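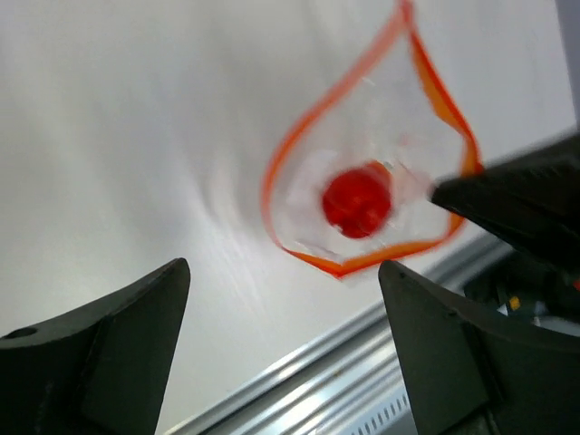

Gruketti: Ein Wurfspiel aus Becher und Ball
Projektbericht im Fach Gestaltung und Technik

1. Aufgabe

Im Projektkurs sollte jede Gruppe ein kleines Spiel entwerfen, das ohne Strom auskommt, in eine Jackentasche passt und in der Pausenhalle gespielt werden kann. Wir haben uns für ein Becherspiel entschieden und es Gruketti genannt. Ein Ball wird auf einen Tisch geworfen, springt einmal auf und soll in einem Becher landen. Das Spiel ist nicht neu. Unsere Arbeit bestand darin, Becher, Ball und Abstand so aufeinander abzustimmen, dass auch Anfänger treffen, geübte Spieler aber noch Fehlwürfe haben.

2. Material

Für die ersten Versuche hatten wir Pappbecher aus der Cafeteria. Sie waren leicht zu bekommen, aber man sieht von der Seite nicht, ob der Ball am Boden liegt oder noch am Rand hängt. Deshalb sind wir auf durchsichtige Kunststoffbecher umgestiegen. Auf einem weißen Tisch ist ein durchsichtiger Becher allerdings schlecht zu erkennen. Ein orangeroter Rand löst das Problem, weil man beim Zielen nur auf den Ring schauen muss. Beim Ball haben wir Weiß, Gelb und Rot verglichen. Rot war auf dem Tisch und durch die Becherwand am besten zu sehen.

Die Becher dürfen nicht zu leicht sein. Ein leerer Becher kippt, wenn der Ball die Kante trifft. Wir haben zuerst Sand eingefüllt, das war aber unsauber und der Ball sprang nicht mehr richtig. In der jetzigen Fassung wird der Becher mit einem Streifen Klebeband unter dem Boden befestigt. Das Band hält eine Spielrunde lang und lässt sich danach abziehen.

3. Versuche

Getestet wurde in zwei Abschnitten. Im ersten Abschnitt hat jeder aus der Gruppe 100 Würfe aus der gleichen Entfernung gemacht. Danach haben wir den Abstand verändert und wieder geworfen. Zusammen kamen wir auf 3000 Würfe, die wir in eine Tabelle eingetragen haben. Die Tabelle liegt dem Bericht im Anhang bei.

Der Abstand hatte einen kleineren Einfluss, als wir erwartet hatten. Wichtiger war die Höhe, aus der der Ball geworfen wird. Wer im Sitzen wirft, trifft öfter die Außenwand des Bechers. Wer steht, wirft steiler und trifft eher von oben in die Öffnung. Wir haben deshalb festgelegt, dass im Stehen gespielt wird.

Im zweiten Abschnitt haben 20 Schüler aus dem Nachbarkurs mitgespielt, die das Spiel vorher nicht kannten. Sie bekamen die Anleitung auf einem Zettel. Die meisten Fragen gab es zu Bällen, die auf dem Becherrand aufkommen und wieder herausspringen. Das stand in der ersten Anleitung nicht drin.

4. Regeln

Gespielt wird zu zweit oder in zwei Gruppen. Jede Seite hat pro Runde drei Würfe. Der Ball muss genau einmal auf dem Tisch aufspringen. Ein Treffer zählt, wenn der Ball im Becher liegen bleibt. Springt er wieder heraus, gibt es keinen Punkt, der Wurf darf aber auch nicht wiederholt werden. Fällt der Becher um, wird er an die alte Stelle gesetzt.

5. Probleme und Ausblick

Die Becher bekommen mit der Zeit Kratzer und werden trüb. Nach mehreren Tagen in der Pausenhalle mussten wir zwei austauschen. Außerdem rollt der Ball nach einem Fehlwurf oft vom Tisch, was das Spiel aufhält. Eine niedrige Leiste an der Tischkante würde helfen, passt aber nicht mehr in die Jackentasche. Wir wollen im nächsten Halbjahr einen Rand aus Stoff ausprobieren, den man zusammenrollen kann. Die überarbeitete Anleitung soll bis November fertig sein.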